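**Garlic in yet? (or am I too late)**

**baltstead_donnie** wrote:

Right. 26th May and my garlic is still in a paper bag on the laundry shelf. Meant to do it at Easter. Then work, then the kids were crook, then it rained for a week and the bed was soup. Have 56 cloves of a purple hardneck from the Cruickshank stall, paid too much for them. Some have little green noses already.

Do I whack them in this weekend or eat the lot? Frosts here most mornings now. Clay, but I dug compost thru it last year.

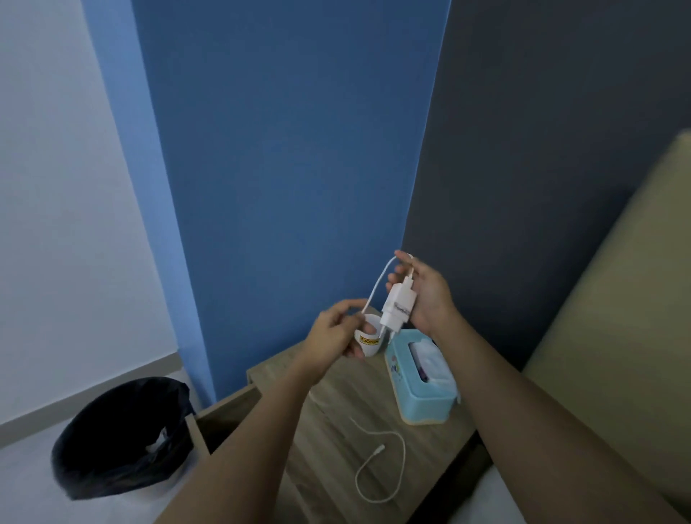
Also the bed had tomatoes in it until a fortnight ago, if that matters. Didn't feed it after. Could chuck some pelletised chook manure on but the bag's been open since December and smells like death.

— Donnie MacBrayne

**sorcha_f** wrote:

Plant them. Today if you can. I've put garlic in mid June and still got a decent crop, smaller heads, that's all. Green noses are fine, just don't snap them off. Pointy end up, knuckle deep, mulch.

Chook poo fine too but scratch it in well, not in the hole with the clove.

**Uzma Farooqui** wrote:

Going to disagree with Sorcha a bit. Hardneck on clay, going in late, cold wet ground... I lost nearly a whole row that way. Rotted. If the soil sticks to your boots it's too wet. I'd start them in pots or toilet rolls under the eaves and move them out when there's a few inches of leaf.

**sorcha_f** wrote:

Pots for 56 cloves?? Who's got the room. Mound the row up and it drains. Garlic hates being moved anyway.

**Uzma Farooqui** wrote:

It doesn't hate it if you don't bust up the roots. Have done it three years running. Polystyrene boxes from the fruit shop, holes in the bottom, twenty-odd to a box. Not much room at all.

**baltstead_donnie** wrote:

ok so half and half? I can get two boxes. Ground isn't boot-sticky up the top end, bottom end is a bog. Was going to put broad beans down there but now I'm thinking nothing.

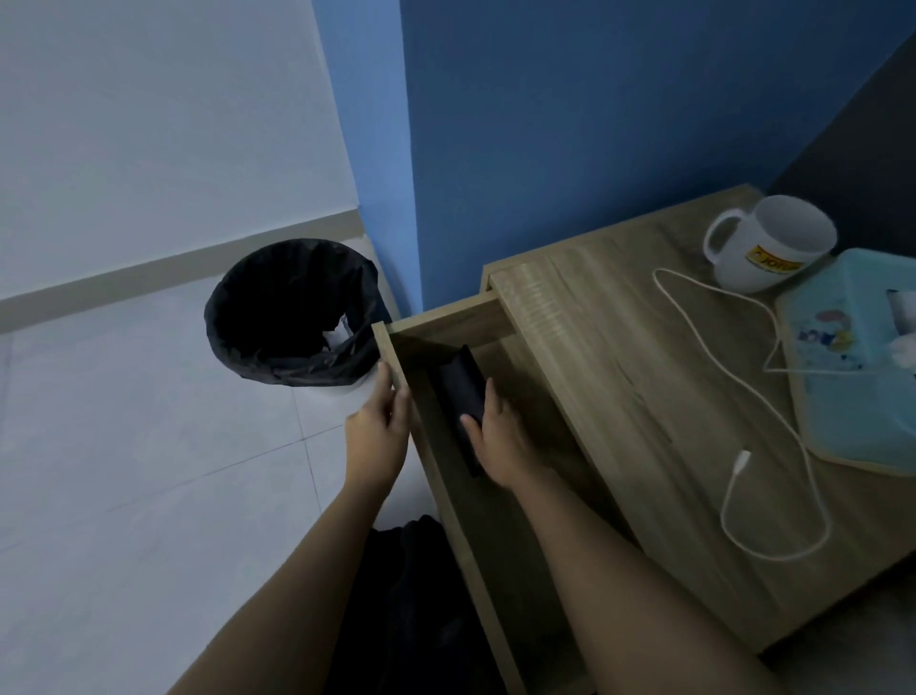

Elaheh Shahbazi: broad beans will sulk in a bog as well, leave it. Half and half sounds good to me. Put the biggest cloves in the ground, small ones in the boxes, and eat anything soft or brown. And label them!! I mixed up two kinds last year and still dont know which one kept.

**sorcha_f** wrote:

Big ones in the ground, yes. Still say the boxes are a faff.

**baltstead_donnie** wrote:

Done, top end Saturday if it stays dry. Will report back when something's up.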